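Trunholm Releases Attendance and Meal Reporting Module for Licensed Child Care Centers

8 September 2021

Trunholm, a developer of administrative software for early education providers, has released a reporting module that combines daily attendance, classroom ratio and meal count records in a single file. The module is available immediately to centers running version 4 of the Trunholm platform. Centers on earlier versions must upgrade before installation.

Licensed centers typically keep attendance, staffing and food service records separately. Each record has its own format, and each is checked on its own schedule. A child who arrives after breakfast, moves from a toddler room to a preschool room and leaves before the afternoon snack may appear in several logs that have to be reconciled by hand at the end of the month. The new module writes all of these events to one time-stamped record per child per day. Reports are then drawn from that record.

Sign-in is performed at a tablet or desktop terminal by a parent, guardian or staff member using a numeric code. Room transfers are entered by classroom staff. The module recalculates the adult-to-child ratio for both rooms at the time of each transfer and displays a notice if either room falls outside the limits entered by the center. Ratio limits are set by the administrator for each age group. They are not supplied by Trunholm, and centers remain responsible for entering the values that apply under their license.

Meal counts are taken at the point of service. Staff mark each child served, and the module rejects entries for children who are not signed in at that time. Corrections are permitted for 48 hours. After that period the record is locked and changes require an administrator entry with a written reason, which is retained with the original value.

The release also includes a room log for recurring duties such as diaper changes, toy sanitizing, cot sheet changes and laundry. Log items are defined by the center and can be assigned to a room, a shift or a staff role. Completed items carry the time and the code of the person making the entry. Items left open at closing are listed on the opening screen the next day. The room log can be switched off without affecting attendance or meal records.

Data exchange with payroll systems is handled through a connector built by Zalteck. The connector transfers staff hours only. No child or family records pass through it. Existing Zalteck customers can activate the connector from the settings page, and other centers can export hours as a spreadsheet file.

The module was tested in 20 classrooms at child care centers operated by Posten. The test covered infant, toddler, preschool and school-age rooms, including before- and after-school programs. Changes made as a result of the test include larger buttons on the meal screen, a separate code for substitute staff, and the option to print the room log on one page.

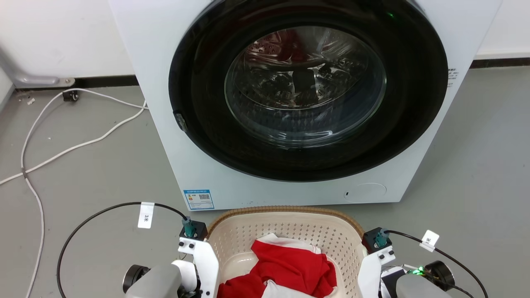

A front-loading washing machine with dark red laundry in the drum. Laundry is one of the duties that can be entered in the room log.

Installation takes place remotely and does not require new hardware at centers that already use the Trunholm sign-in screen. Existing child and staff profiles are carried over. Attendance history is converted in the background, and centers can continue to sign children in and out during the conversion. Training consists of 5 recorded sessions and a printed guide, developed by Kołodziej, a training firm for early childhood programs. The sessions are divided by role and may be viewed in any order.

The module is included in the standard Trunholm subscription. Centers with more than one licensed site require a multi-site subscription to combine reports across locations. An update scheduled for November will add Spanish-language sign-in screens and a summary report for family fee billing.

About Trunholm

Trunholm develops enrollment, attendance and billing software for child care centers, preschools and school-age programs. Requests for a demonstration or for technical documentation can be submitted through the contact form on the Trunholm website.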